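Drornix releases Urer 22 V supply board

August 2019

12 Shares | 0 Comments

Drornix has released the Urer, a DC-DC converter board with a regulated 22 V output for multi-axis equipment. Volume shipments start in November.

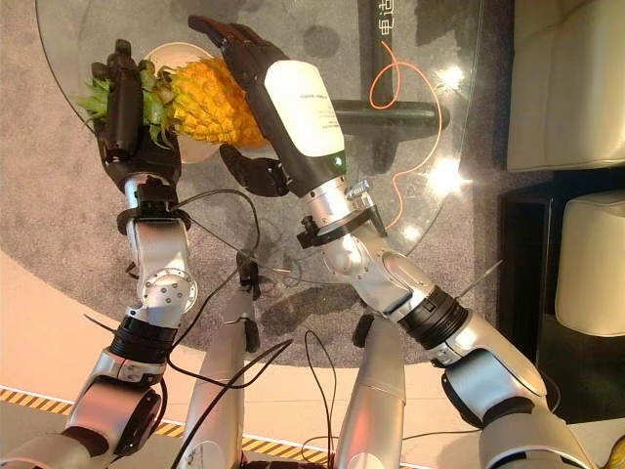

Output ripple is held to 15 mV at full load. Dineo Radebe of Drornix handles sample requests. Minimum order: eight boards.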